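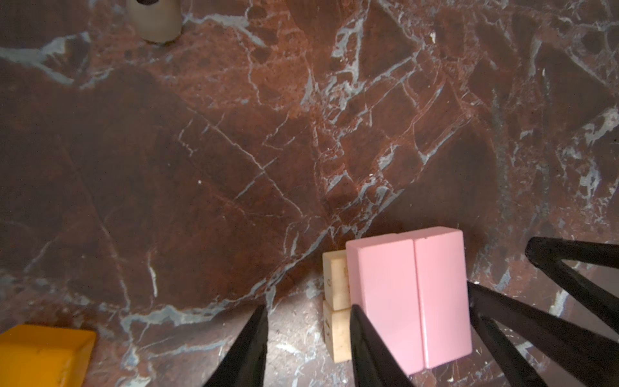 Plan en marbre poli brun-rouge, veines blanches et gris-bleu.

Compte rendu de la réunion technique – réfection des surfaces en pierre, bâtiment Sornon
Session d'août, ouverture à 9 h 15

Étaient représentés : la maîtrise d'ouvrage, la maîtrise d'œuvre, l'entreprise de marbrerie Prorkitz, le bureau de contrôle Bondarchuk, le service exploitation.
Excusé : le lot électricité.

1. Approbation du compte rendu précédent
Approuvé avec une correction au point 4 : lire « joint de fractionnement » et non « joint de dilatation ».

2. État des surfaces du hall
Prorkitz présente le relevé. La surface totale à traiter est de 78 m², comptoir compris. Les pierres fortement veinées demandent un examen au cas par cas : une veine saine et une fissure rebouchée ne se distinguent pas toujours à l'œil. Prorkitz propose un contrôle à l'ongle et en lumière rasante, complété par un sondage sonore au maillet sur les dalles de sol.
Bondarchuk demande que les dalles sonnant creux soient reportées sur le plan avec leur repère de calepinage. Accord de Prorkitz.
La maîtrise d'œuvre rappelle que le remplacement d'une dalle reste soumis à son visa. La continuité du veinage avec les dalles voisines sera vérifiée à sec, avant encollage.

3. Ponçage et polissage
Méthode retenue : ponçage à l'eau, abrasifs diamantés, progression jusqu'au grain 1000, puis poudre à polir. Le passage à un grain supérieur n'est autorisé qu'après rinçage complet et aspiration des boues. Aucun produit à base d'acide oxalique sur les chants du comptoir.
Une zone témoin de 2 m² sera réalisée côté escalier. Elle vaudra référence pour la réception. Le service exploitation souhaite un aspect légèrement moins brillant au sol qu'au comptoir. La maîtrise d'œuvre n'y est pas opposée – à préciser après examen de la zone témoin.

4. Rebouchage et protection
Les éclats et microfissures seront repris à la résine teintée dans la masse. Prorkitz fournira les fiches techniques de la résine et de l'hydrofuge Solo. Bondarchuk réserve son avis sur l'hydrofuge tant que la mesure de glissance n'a pas été produite sur support traité.
Les fiches d'entretien en vigueur mentionnent encore un détergent acide. Le service exploitation les retire sans délai et interdit le vinaigre et les détartrants sur l'ensemble des marbres. Nettoyage courant : eau claire et savon neutre, microfibre.

5. Évacuation des boues
Les boues de ponçage sont décantées en bac avant enlèvement. Rejet au réseau interdit. L'emplacement du bac, prévu dans la cour, gêne l'accès au local technique. Prorkitz transmet une variante.

6. Phasage
Le hall reste ouvert au public par demi-largeur. Le passage libre ne descendra pas sous 90 cm pendant la phase du comptoir. Bondarchuk signale que cette valeur doit être confrontée à l'effectif du rez-de-chaussée. Point laissé ouvert.
Travaux bruyants avant 8 h 30 uniquement.

7. Actions
Prorkitz : plan des dalles creuses, fiches techniques, variante pour le bac.
Bondarchuk : avis sur la glissance et sur la largeur de passage.
Maîtrise d'œuvre : visa de la zone témoin.
Service exploitation : fiches d'entretien corrigées.

Séance levée à 10 h 50. Prochaine réunion sur site, après réalisation de la zone témoin.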